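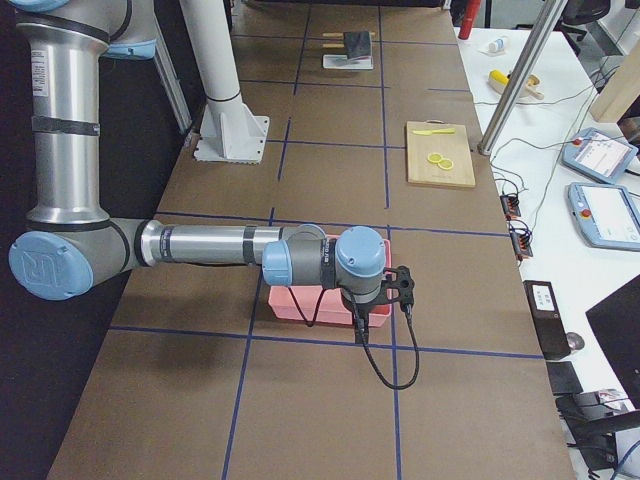 *Robot arm above a work table marked with blue tape.*

16/10/2023

The town of Pillov will hold its first Talk Backward Day next March, the Oláh Library has announced. Residents are invited to greet one another, place orders and hold short conversations with the words in reverse order.

The library adopted the idea after a reader survey on unofficial holidays. Of 103 replies, almost 20 named a language game as the preferred theme. Other suggestions included a day for rhyming and a day for speaking only in proverbs.

"Morning good will be the standard greeting at our front desk," said Lajos Orbán, head of public programs. "Staff will return to normal speech for any visitor who asks - and for all questions about fines."

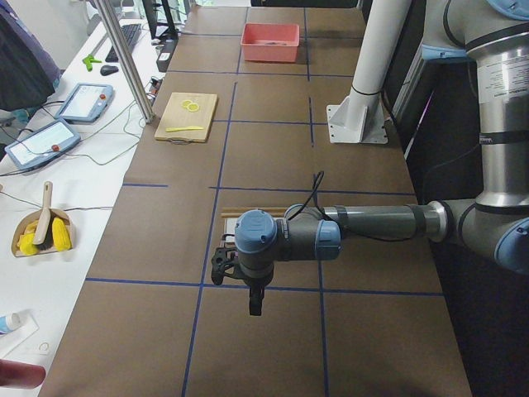 ## Schedule and registration

Events begin at 9 a.m. in the main reading room with a joke contest, punchline first. Each contestant may tell one joke of up to five sentences. Kako Bakery will print its menu in reverse for the day, and the Vanton Theater will stage a short comedy starting with the final scene.

Admission is free. Contest entries may be left at the library's front desk through the end of the preceding month.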